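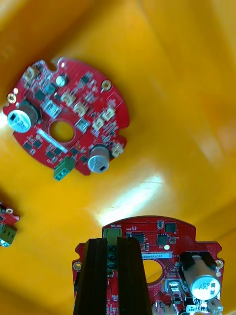
Placas redondas vermelhas na caixa amarela, dia de portas abertas na Viltis.

Fui em fevereiro às portas abertas da Viltis, em Flerstead, e confesso que ia mais pelo passeio do que pela eletrónica. Apanhei o comboio cedo, comi uma sandes péssima na estação (fica o aviso) e cheguei ao portão às nove e meia, já com fila. Deram-nos uma bata azul, uns protetores para os sapatos e um autocolante com o número do grupo. O meu era o da manhã, cerca de 70 pessoas, divididas depois em grupinhos mais pequenos, e ainda bem, que os corredores são estreitos!

A primeira paragem foi o armazém de componentes. Prateleiras até ao teto, bobinas e mais bobinas, tudo com etiqueta. A guia contou que têm 277 referências só de condensadores, e eu que pensava que um condensador era um condensador... Há-os minúsculos, que mal se veem na ponta do dedo, e há os grandes, prateados, em forma de latinha, que são os meus preferidos.

Mas o que me ficou mesmo na cabeça foram as placas redondas. Sempre imaginei placas de circuito verdes e retangulares, como as que saem de um rádio velho, e de repente dou com estas, vermelhas, com um furo ao meio e recortes na borda, dentro de uma caixa de plástico de um amarelo tão forte que até brilha. Ficam lindas, a sério! Levam as tais latinhas prateadas, uma maior e outra mais pequena, uns conectores brancos espalhados e um bloco de terminais verde na beira, para aparafusar os fios. Podia pendurar uma na parede da sala sem vergonha nenhuma.

Perguntei para que serviam e a resposta foi: iluminação de palco, para um cliente chamado Stetard. Uma senhora atrás de mim quis saber se vendiam à unidade (não vendem, lote mínimo de 200, lá se foi a minha decoração).

Depois passámos pela sala dos fornos, que são da Engelhardt e fazem um calor que em fevereiro até sabe bem, e pela bancada de inspeção, onde nos deixaram espreitar por uma lupa. Fiquei lá tempo demais e perdi o café. Quando cheguei à cantina só havia bolachas de água e sal.

A entrada é gratuita, mas convém inscrever-se antes no site. Levem calçado fechado, que de sandálias não se entra, e deixem a mochila em casa, porque os cacifos são pequeníssimos. Para o ano dizem que abrem também a oficina de reparações, e eu já pedi para me porem na lista.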